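Der Tisch muss leer werden

Ein Wochenende zwischen Kappen, Kabeln und der Frage, wer eigentlich einen Ständer braucht

28. September 2023

Angefangen hat es mit einer Schere. Ich wollte ein Paket aufmachen, stand vor meinem Tisch und fand sie nicht, obwohl ich genau wusste, dass sie da liegen musste, irgendwo zwischen der Post, dem Ladegerät vom alten Telefon und einer Tüte Schrauben, die seit Juli auf ein Regal wartet. Ich habe das Paket dann mit dem Haustürschlüssel aufgerissen. Und mich dabei so geärgert, dass ich beschlossen habe: Jetzt kommt alles runter. Alles!

Ich schreibe seit Jahren über Möbel, über schöne Kommoden und kluge Regale, und mein eigener Tisch sah aus wie der Wühltisch beim Schlussverkauf. Dabei mag ich ihn sehr. Er heißt Dalten, hat eine helle Holzplatte und runde Ecken, an denen man sich auch nachts auf dem Weg in die Küche nichts tut. Hinten gibt es eine Kabeldurchführung, die ich in der ganzen Zeit genau einmal benutzt habe (für eine Lichterkette, fragen Sie nicht). Von der Maserung hatte ich ewig nichts gesehen. Die verschwand unter Papier.

Wie so ein Tisch zuwächst

Ich glaube ja, dass jede waagerechte Fläche in der Wohnung ein bisschen magnetisch ist. Man kommt heim, hat die Hände voll, und was auf Hüfthöhe ist, gewinnt. Die Kappe kommt vom Kopf und landet auf dem Tisch. Die Sonnenbrille landet in der Kappe, der Schlüssel auch, und schon ist aus einer Kopfbedeckung eine Schale geworden. Bei mir lag so ein Arrangement mal drei Wochen, weil ich in der Zeit eine andere Kappe getragen habe.

Kabel sind noch schlimmer. Eine Kappe bleibt wenigstens eine Kappe, aber ein Kabel breitet sich aus. Es rutscht hinter die Bücher, es hakt sich in den Locher, und wenn man daran zieht, kommt ein zweites mit, das zu nichts mehr gehört. Ich habe an dem Samstag eines gefunden, dessen Stecker ich noch nie gesehen hatte. In keinem Gerät, das ich besitze oder je besessen habe. Ich habe es trotzdem aufgehoben, und das bespreche ich irgendwann mit mir selbst.

Ein Stuhl, ein Karton, der Wecker

Meine Methode ist ziemlich simpel. Ich stelle einen Stuhl links neben den Tisch und einen Karton rechts daneben, stelle den Wecker auf 60 Minuten und fange an einer Ecke an. Auf den Stuhl kommt, was in diesem Zimmer bleibt. In den Karton kommt, was woanders wohnt. Müll fliegt sofort. Wenn es klingelt, ist Schluss mit Sortieren, dann wird nur noch weggetragen, auch wenn man gerade so schön in alten Postkarten liest.

Nach dem ersten Klingeln war ich bei der Hälfte. Also Kaffee, dann noch eine Runde. Die zweite Hälfte ging viel schneller, vermutlich weil mir die Dinge inzwischen egaler waren. Am Anfang denkt man über jeden Kugelschreiber nach, am Ende probiert man ihn auf dem Kartonrand aus, und wenn er kratzt, war es das.

Dann habe ich die Platte abgewischt, mit einem feuchten Tuch und ganz wenig Seife, immer mit der Maserung, und gleich trocken nachgerieben. Zwei Kaffeeränder sind geblieben. Einer davon ist so hübsch rund, dass ich ihn behalten möchte.

Kabel, aber in Ruhe

Für Kabel habe ich mir angewöhnt, sie weit zu legen. Früher habe ich sie stramm um die Hand gewickelt, bis sie aussahen wie kleine Würste, und mich gewundert, dass sie nach einem Jahr Knicke hatten. Jetzt lege ich große, lockere Schlaufen, lasse das Kabel dabei so drehen, wie es will, und mache am Ende ein Stück Klettband drum. Dicke, bunte Verlängerungen hänge ich an einen Haken im Flur, da finde ich sie sogar im Dunkeln. Signalfarben sind überhaupt unterschätzt! Ein orangefarbenes Kabel verliert man einfach seltener als ein schwarzes.

Die kleinen Ladekabel wohnen jetzt in einer Box von Grurnell, dem flachen Modell mit Deckel. Die Trennstege sind ein bisschen wackelig und der Deckel klemmt, wenn man zu viel hineinstopft, was ich inzwischen als Erziehungsmaßnahme betrachte.

Die Kappenfrage

Kappen sind im Haushalt schwer unterzubringen. Stapelt man sie, drückt die untere ein, hängt man sie am Verschluss auf, leiert der irgendwann aus. Auf die Krone gestellt, mit der Öffnung nach oben, behalten sie immerhin ihren Schirm in Form, nur nehmen sie dann eben Platz weg und sammeln Kleingeld. Ich habe vier, trage zwei und hänge an allen.

Bei Flores, dem Laden unten bei mir an der Ecke, bin ich dann auf die Sache mit den Ständern gekommen. Die verkaufen dort Metallständer von Prastetti, dünne Stangen mit einem Ring als Fuß, für Hüte, für Ketten, für was auch immer man dranhängen mag. 70 Euro soll der große kosten. Für gebogenes Metall! Ich bin dreimal darum herumgelaufen und ohne ihn nach Hause gegangen, und am nächsten Morgen war ich wieder da.

Seitdem schaue ich überall auf Tische. Ist Ihnen mal aufgefallen, wie viel netter ein blaues Stück Stoff oder eine gelbe Stange auf hellem Holz wirkt, wenn rundherum Luft ist? Die Sachen müssen gar nicht besonders sein.

Blaue Kappe und orangegelbes Kabel auf hellem Holz, danach der senfgoldene Ständer auf seinem Ring:
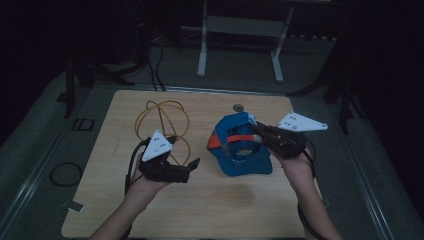
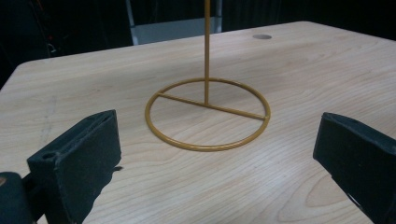
Was zurück darf

Die schwierigste Phase kommt am Sonntag. Der Tisch ist frei, man streicht beim Vorbeigehen mit der Hand darüber, und schon liegt da wieder ein Brief. Ich habe mir deshalb eine Regel gegeben, die ich selbst albern finde und die trotzdem hilft: Wohnen dürfen auf dem Tisch nur die Lampe, der Stifthalter und der Ständer. Alles andere ist zu Besuch und geht abends heim. Die Post bekommt einen Platz im Flur, die Schrauben liegen jetzt im Werkzeugkasten (das Regal hängt immer noch nicht), und die Schere hat einen Nagel an der Seite vom Schrank.

Beim Ständer war ich zuerst unsicher wegen der Stelle. Ganz hinten sieht er vornehm aus, aber dann stoße ich beim Aufhängen mit dem Ellbogen an die Lampe. In der Mitte ist er im Weg, sobald ich etwas ausbreiten will. Ich habe ihn jetzt nach links gerückt und kleine Filzpunkte unter den Ring geklebt, damit er beim Schieben keine Spuren macht. Durch den offenen Ring sieht man das Holz, das gefällt mir jeden Tag aufs Neue.

Meine Lieblingskappe hängt oben drauf. Meistens jedenfalls. Gestern lag sie wieder auf der Tischplatte, mit dem Schlüssel drin, und daneben ein Kabel, das ich nur ganz kurz ablegen wollte.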